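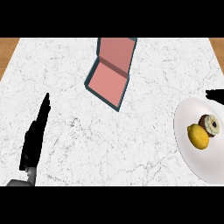 Since September I have been comparing two grippers in simulation before I spend any money on the real ones. I want to write down my notes while they are still fresh, and maybe they will help a person who has the same choice in front of them.

The first gripper is the Qin, the narrow one with long fingers. The second is the Wovley, which is shorter and has wide pads. Both can be mounted on the same two-arm setup, and I wrote one controller for both, so that the comparison is fair. I changed only the gripper model and the limit for the closing force.

The task is simple to say. One arm takes a piece of food from a plate and puts it in an open hinged box on the table, then the other arm closes the lid. I use a lemon and a small cupcake with frosting. The lemon wants to roll and the cupcake does not forgive pressure, and when the two are touching each other on the plate, the fingers must find a way between them.

I let each gripper try the lemon 45 times. The Qin put it in the box 41 times. Most of its failures had the same cause: the fingers closed a little too high on the lemon, and it slipped out downward. When I lowered the grasp point by 6 millimeters, this problem became rare, but then the fingertips sometimes scratched against the plate. I have not decided which is worse.

With the Wovley I had fewer slips, but more trouble before the grasp. Its pads are so wide that they push the cupcake away when they come for the lemon. Two times the cupcake went over the rim of the plate. If your objects are standing alone, I think you will be happy with it. For my crowded plate I was not.

A word about the camera. I look at the table from above at an angle, and a black gripper in this view is almost only a shape. For me it is hard to judge how far the fingers are open. I lost one full evening because I believed the gripper was closed and it was not. Now I print the finger width on the screen beside the view, and I recommend this to everybody.

The lid is still the weak part. My controller follows a fixed arc around the hinge, and if the box has moved even a little on the table, the fingertip misses the lid edge. A colleague in Trurar suggested to let the arm be softer in this part of the movement. I will try it, but the softer settings made my arm shake when I used them before.

The real Qin costs 3,000 with the mounting plate, without shipping to Tostthorpe, so I will run the cupcake trials again before I order. I also want to test it with a heavier lid.

Print this post
E-mail this to a friend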